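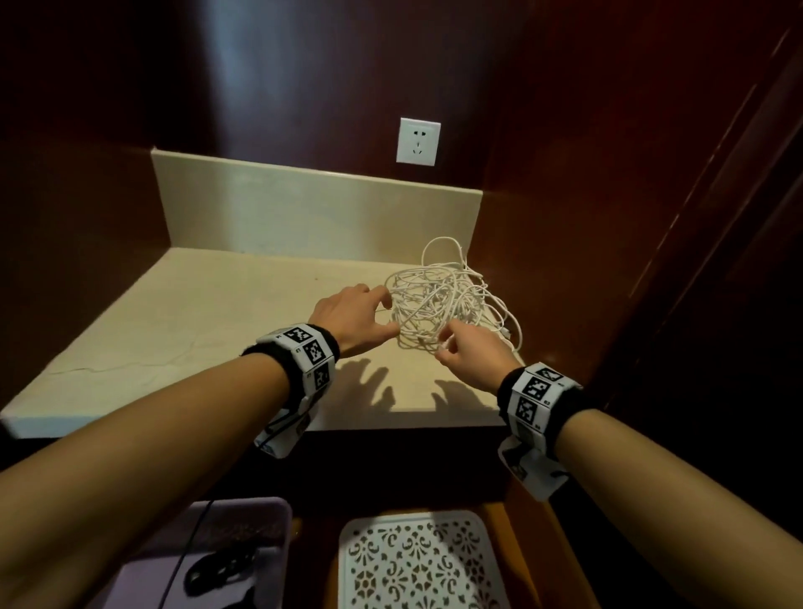

Two hands, one tangle of white cable. Your move, robots.

Can a robot tidy my room yet?
By Lucyna Tokarz

Short answer: no. Put your socks away.

The longer answer is more interesting, and it starts with the most boring job in the house. At some point a grown-up will hand you a knot of cables and say, "Sort that out, would you?" You'll grumble. You'll pull a loop, follow it with your fingers, get stuck, say a word you're not meant to say, and have another go. Ten minutes later you'll have a cable.

Robots find this horribly hard. A factory robot can put the same bolt in the same hole 2130 times before lunch and never ask for a biscuit. But a bolt is polite. It keeps its shape. A cable flops, and every time you tug one bit, another bit moves somewhere you weren't looking.

Scientists call things like this "deformable objects", which is a fancy way of saying floppy stuff. Your house is full of it: T-shirts, shoelaces, bin bags, the cat.

You have a sneaky advantage, too. Your fingertips can feel a cable slide, snag or go tight, even when it's hidden under a heap of other cables. Plenty of robot hands feel very little. Imagine tying your shoes in thick oven mitts while looking through a letter slot – that's the idea.

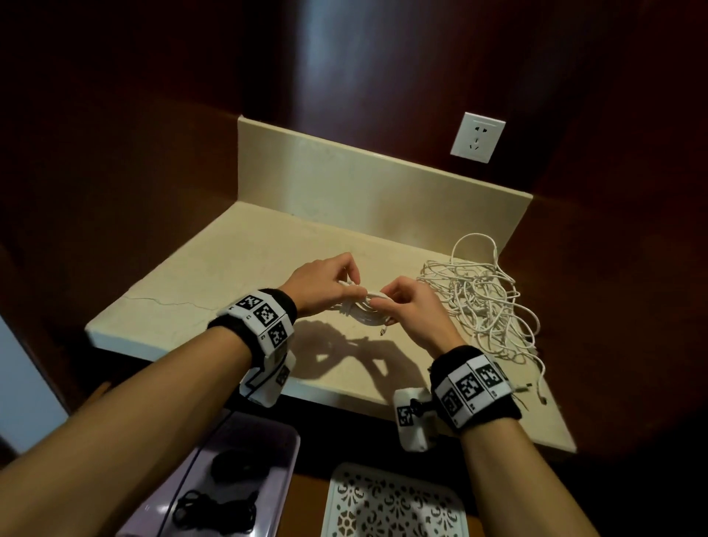 A small bundle in the hands, and a big heap still waiting.

Coiling is its own little puzzle. The loops need to be much the same size, and one hand has to hold them still while the other goes round. Your hands sort this out between them without bothering you. A robot has to be taught both halves of the job, and then taught to do them together.

One way to teach it is by showing. People do a chore with their own hands, a computer keeps track of how the hands move, and a robot learns from lots of those goes. It's a bit like learning to plait hair by watching your big sister, except the robot may need to watch for months.

So which chores can machines do now? Vacuuming a flat floor, mostly. Washing dishes, if you do the loading. Folding a towel, slowly, on a good day.

Try it yourself: find a long piece of string, scrunch it up, and untangle it using only one finger and thumb on each hand. Now try with your eyes shut. Colour in one star for each knot you beat.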